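Search the help desk
Search
All tickets

Dishwasher stops mid-cycle and trips the breaker, shared kitchen, second floor
Reading time: 4 minutes

Status: closed
Opened by: Adanech Ambaye
Assigned to: Donal Egan
Site: Seyoum building, second floor

Original report (Adanech Ambaye)

The dishwasher in the shared kitchen stopped partway through the normal cycle on Friday morning. The display went dark and the outlets along that wall went dead with it. I reset the breaker and the machine came back on, but it drained and went back to the start of the program. It ran for a while and tripped again. The fridge is on a different circuit and was fine. I have turned the dishwasher off and put a note on the door.

Donal Egan

Thanks. Please leave it off. A few questions before I come up. Does it trip at the same point in the cycle each time? Is anything else plugged in on that wall? Has anyone moved the machine or had the kickplate off?

Adanech Ambaye

It filled both times without trouble. The first time it went out I was standing next to it and it had been washing for a few minutes. I did not see the second one. The kettle and the toaster are on that wall, but the toaster was not in use. I don't know about the kettle. The kickplate has been loose since March and people kick it back in.

Donal Egan

Went up at lunch. Notes so far:

Breaker is a 20 amp with ground fault protection, labeled "kitchen counter and DW." The dishwasher should be on its own circuit, but the panel was done before our time and I am not changing that under this ticket. I will open a separate one.

Ran the rinse-only program with nothing else plugged in. That program does not use the heater on this model. It finished. No trip.

Ran the normal program, also with nothing else plugged in. Tripped once the heater came on. So the kettle is not the cause, although it can't be helping.

Took the kickplate off. There was standing water in the base pan, not much. Dried it out and left the plate off overnight.

Wondimu Admasu

I had the same fault on the Ilten side last year. It was the heating element leaking current to ground. The water in the pan turned out to be a separate problem, a loose clamp on the drain hose. Check the element with a meter before ordering anything. If you order through Prinari, ask them to confirm the part against the serial plate inside the door. They sent me the wrong one first.

Donal Egan

Pulled the leads off the element this morning with the power off at the panel. Resistance across the terminals is in range. Terminal to ground should read open and it does not. It moves around when I press on the left terminal. Element is bad. Wondimu was also right about the clamp — mine was a half turn loose. Tightened it, filled and drained by hand, pan stayed dry.

Quote from Prinari for the element and a new gasket is 112. Limit for a repair without sign-off is 200, so I have ordered it.

Berhanu Araya

Approved anyway, for the record. What do people do about dishes until the part comes?

Donal Egan

Hand wash. I put a rack and a bottle of soap by the sink. Please don't run the machine "just on rinse." The bad element is still wired in until I swap it.

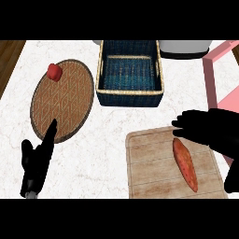

Ayantu Hailu

Hand washing is going all right on our floor, but the drying is a problem. The rack is full by ten and people set wet cups and plates on any bit of counter they can find. Could the counter stay mostly clear until the machine is back? A big oval woven placemat on white marble looks nice, but a mat like that is no use under wet dishes, it holds the water. Plain dish towels are in the drawer under the microwave. Please hang them up after.

Donal Egan

Part arrived, and it matches the serial plate. Fitted the element and the gasket. Terminal to ground now reads open. Ran the normal program empty, then again with a full load and the kettle on for part of it. No trips either time. Base pan dry after both. Kickplate is back on with 2 new screws, so please stop kicking it.

Adanech Ambaye

Ran it twice today with no problems. I took the note off the door. OK to close.

Donal Egan

Closing. The shared circuit is on its own ticket and is waiting on a date from Dristeo.

Resolution: heating element replaced, door gasket replaced, drain hose clamp tightened, kickplate refastened.

Related tickets
Kitchen counter and dishwasher on one breaker, second floor
Ilten side: dishwasher trips when heating
Drain hose clamp, where to find it and how tight
Fridge door does not seal
Kettle takes a long time to boil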